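Hi Kathleen,

Covumholm oral history project, progress since September

I promised you something shorter than last time, so let me get straight to the good part: we have 111 recordings done! The plan you funded had us somewhere well behind that by now, and I put it down to the Skerby ferry people, who have turned out to be tremendous talkers and keep sending me on to their cousins.

The transcripts are slower going. We have 758 pages typed up and checked against the tapes, and another stack typed but not checked. Checking is the part that eats my evenings, mostly on account of place names. Half the fields out past Phelan have two names (sometimes a third one that only one family uses), and I've been ringing people back to ask how they'd spell them. They usually wouldn't spell them at all, so I've started a list and I'm going with whatever is on the oldest map.

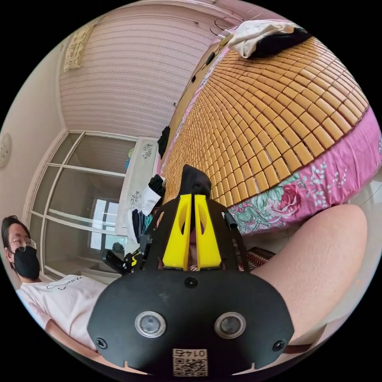

Money next. We've spent 906 on travel and tape transfer, and the travel half of that is nearly all ferry tickets. I'd like to move a little out of the printing line to cover the spring crossings, if you're happy with that. Printing can wait — the booklet was never going to be ready before summer anyway, and Rónán Hayes has offered to do the layout for nothing.

Three of the older reels from Beleck are in poor shape. I sent one off to be cleaned and it came back with a good twenty minutes of clear speech on it, a woman talking through a whole winter of herring work, prices and all. I'd dearly like to do the other two.

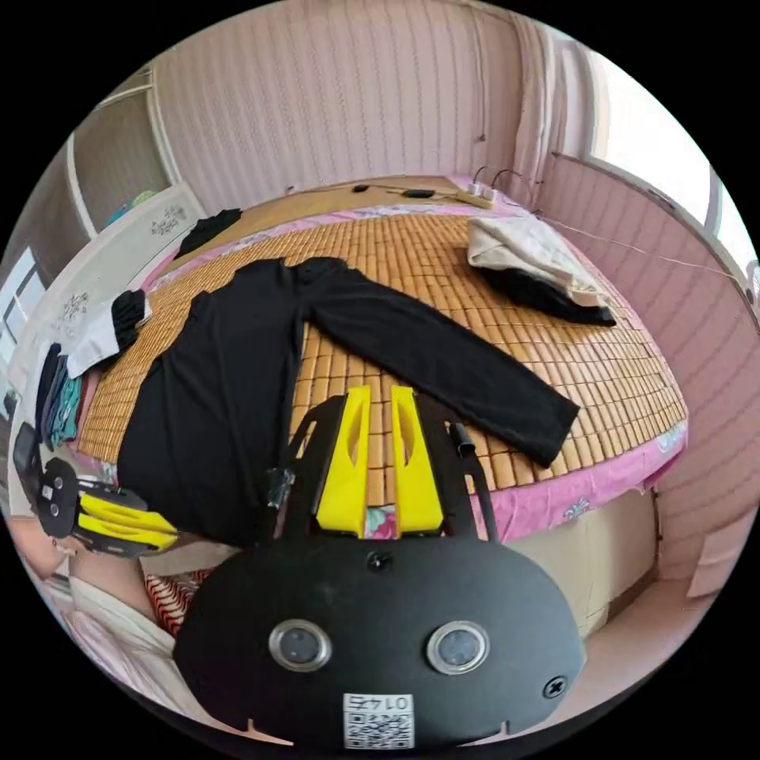 The school visits haven't started. I wrote to both schools, got a warm letter from one and silence from the other, and I'll try the silent one again after the holidays. If it comes to nothing I'd sooner run a second day at the first school than hand the money back, but tell me if you see it differently.

Before the next report I want the place name list finished and the consent forms all in one folder. A few are still with families who said they'd post them. I'll need your answer on the ferry money before I book anything for spring, so a quick yes or no by email would be grand.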